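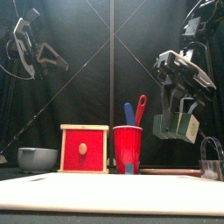

**Ticket 306: gray bowl drips when pouring**
Product line: Kincaid kitchen set
Status: open

**Thursday, 9:15**
Customer writes that the bowl with the small spout does not pour clean. Water runs back under the rim and down the outside. She has the same problem with thin batter, but not with thick batter.

**10:40**
I tried with a bowl from our shelf. First 5 pours with plain water, bowl half full: 2 of them dripped. Both times I was pouring very slowly. With a faster tilt there was no drip.

**11:30**
Filled the bowl almost to the rim. Now the water goes over the wide rim on both sides of the spout, at any speed. I think this is a different problem and should be a separate ticket, please confirm.

**14:05**
Asked Zanby if the spout shape was changed since March. They answer that the last batch was 4000 pieces and the mold is the same. I asked also for a drawing of the spout lip, not received yet.

**15:20**
Reply sent to customer: fill only to half, tilt quickly, wipe the lip dry before the next pour. Offered exchange if it still drips.

Next: wait for drawing, repeat test with milk.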